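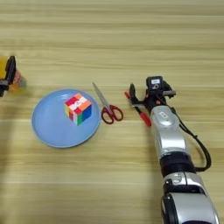

Zero drift on ceramic pressure cells after CIP cleaning

hreuter_dosing
Hello all. I am looking after the dosing line in a small plant in Nudilton and I have a question about our pressure transmitters. In November we changed from the oil-filled type to the Flesska ceramic ones, without any filling. After each hot caustic cleaning the zero is shifted by 3 mbar and it needs until the next morning to come back. The range is 0 to 400 mbar, so for us this is too much. The supplier writes that the cell has "no relevant thermal hysteresis". Has somebody seen the same? I did not change the mounting, it is the same clamp and the same seal as before.
Hildegard Reuter

pipefitter64
Same clamp and same seal is your problem, I would bet. Ceramic cells don't like being squeezed unevenly. What torque are you using?

hreuter_dosing
The torque I can not tell you, it is a wing nut and we tighten it by hand. The seal is EPDM.

pipefitter64
There you go. Hand tight by three different people is three different zeros.

Marlow_K
I don't agree with that. If it was the clamp, the offset would stay until someone opens it again. She says it comes back overnight with nobody touching it. That's temperature, or the seal relaxing as it cools. How thick is the body behind the cell? On the Nernus housings it takes hours before everything is at the same temperature.

pipefitter64
A seal relaxing IS the clamp, more or less. The force on the cell changes.

Marlow_K
Fine, but then a torque wrench won't cure it.

hreuter_dosing
Thank you both. The housing is quite massive, I think 11 mm of steel at the back. I have now logged one unit over a full night, 1,192 readings. The curve falls fast in the first hour and afterwards very slowly. For me it looks like two effects, one quick and one slow, but I am not a sensor person.

tvo
Is it gauge or absolute? If gauge, check the vent. We had Ticona units where the vent filter was soaked from the washdown and the reference side could not breathe. Same slow return to zero, and we blamed the cell for months.

hreuter_dosing
Gauge, and the vent is on the side which gets the spray. I did not think of this. Tomorrow I will cover one unit and leave its neighbor as it is.

Marlow_K
Good test. Leave the clamps alone while you do it, otherwise you won't know which one it was.

hreuter_dosing
Result from last night: the covered unit shifted 1 mbar and was back before midnight. The uncovered one did the same as always. So the vent is the bigger part, and the rest is perhaps the seal or the warm housing. I have ordered the version with the vent through the cable.

pipefitter64
Still get a torque wrench.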